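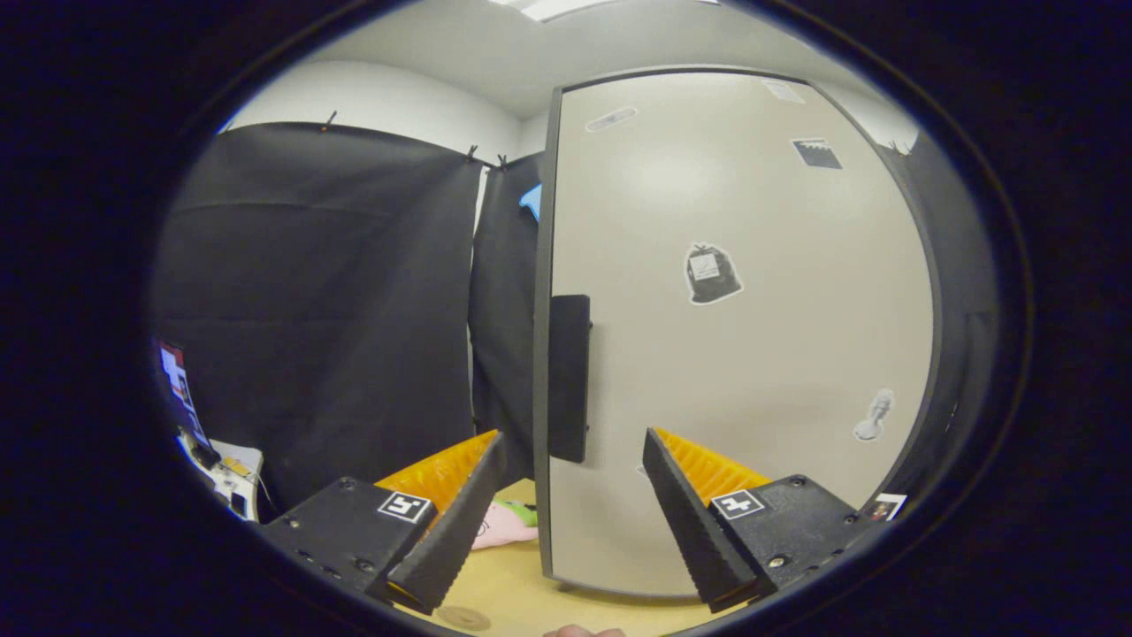

The panel on the light wood table

Progress report for the Bakker fund, 2020-02-09
From Malathi Salian, Zernstead Neighborhood Kitchen

Hi everyone, and thanks for being patient with me on this one! I know it's a little later than I said it would be. The short version is that the evening cooking classes are going well, the preserving group is going better than I dared hope, and the newsletter is still stuck.

Since October we've run classes for 344 people, mostly beginners, and 92 of them signed up again for the next round (I had penciled in 80, so I'm very pleased). The bread nights fill up first every time. Soups are slower, and I may fold them into the budget meals class, where people ask for them anyway.

The preserving group started with whatever fruit we could beg from the orchard out at Randimine. They gave us windfall apples and a mountain of quinces — I had never cooked a quince in my life — and we made jelly, paste and one very odd chutney. The jelly sold out at the winter market. Money from that went straight back into jars and lids.

Now the money. We've spent roughly $1000 of the equipment line, nearly all of it on two big stockpots, a decent scale and knives that hold an edge. Ingredients cost more than I planned, mainly butter and flour, and I'd like to move a bit over from printing to cover it. Please let me know if that needs a form. I couldn't find one on the site.

About the newsletter. We tried setting it up in Hoso and I got as far as the mailing list before losing two evenings to duplicate addresses. I'm going to try again once the spring schedule is settled. In the meantime the paper flyers are doing fine, and the library has let us leave a stack by the door.

Next up: a class for teenagers cooking for themselves, a second bread night, and a shared supper that you're all invited to. I still owe you the receipts for the lids, which are in my other bag.

Malathi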